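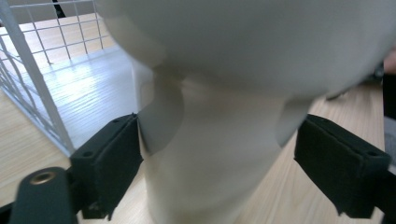

Posted by Rima Sleiman in Home and Kitchen, February
2 comments

My grandmother never weighed flour. She put her hand in the sack, she looked at the weather, and she made bread. I was born in the same house and I cannot do it. For me bread is numbers, and since I moved to Statedbridge the numbers have changed.

At home we bought our flour from Abou Jaoude, the mill shop below the church, and it drank water like a camel. When I came to England I used the same recipe with flour from the supermarket and I got soup. I blamed the oven, then the yeast, then my landlord. It took me a whole winter to understand that the flour here is softer and wants less water.

So this is the recipe I make now. It is for one loaf in a tin.

I take 395 grams of strong white flour, 200 grams of water and 46 grams of plain yoghurt. Then a small spoon of salt, a small spoon of dried yeast, and a little olive oil. The dough will look too dry and you will want to add water. Please wait ten minutes before you decide. When I come back to it, it is usually soft enough, and if it is not, I wet my hands and knead again.

The first rise is slow in my kitchen, over 2 hours in the cold months. My neighbour puts her dough in the airing cupboard with the towels. I tried this once and the bread was good but the towels smelled of beer, so I leave the bowl on top of the fridge.

About the tin I have a strong opinion. I had a cheap one, and every loaf left its bottom inside. Then I found an old Skandeldale tin in the charity shop on Bolulon Street, black and heavy, with somebody's initials scratched under it. I have never washed it with soap. I wipe it with oil and a piece of paper, and the bread comes out when I turn it over.

I bake in a very hot oven for the first quarter of an hour, then I turn it down and wait until the kitchen smells right. This is the only part where I do the same as my grandmother. She would open the oven door, knock on the bread and listen. I knock also, but I am still not sure what I am listening for.

My mother says on the telephone that yoghurt in bread is for people who have no patience. She has asked for the recipe two times. Next I want to try it with some of the brown flour from the market, and I will write here if it rises.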